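Lecturer in Theatre and Movement, Allilmont College

Department of Performing Arts, permanent post, starting in September
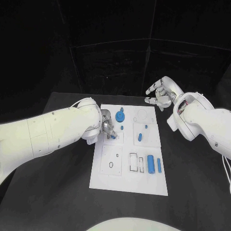
We are a small department in a small college, and most of us came here meaning to stay a year or two and then found we'd rather not leave. Our students arrive from all sorts of places, many of them the first in their family to study past school, and over the course of their degree you really do get to know them (and their parents, and quite often their dogs!).

The college has 1,322 students, and our own classes seldom go above fifteen. You would teach movement and devised work to first and second years, direct one production each spring in the Burnar Studio, and act as personal tutor to 7 students. There is plenty of room to bring in your own interests, and we would love to hear what they are.

We're hoping for someone with at least 5 years of teaching or professional stage work, or a good mixture of the two. A higher degree is welcome but we won't insist on it. Patience in technical rehearsals will be noticed and appreciated.

To apply, please send a CV and a letter of no more than two pages to Vesna Petek, Head of Performing Arts. Applications close at noon on the last Tuesday in July. Those shortlisted will be asked to lead a short workshop with 6 of our students, followed by lunch and an interview. We pay travel costs, and Ginport station is a ten-minute walk from the main gate.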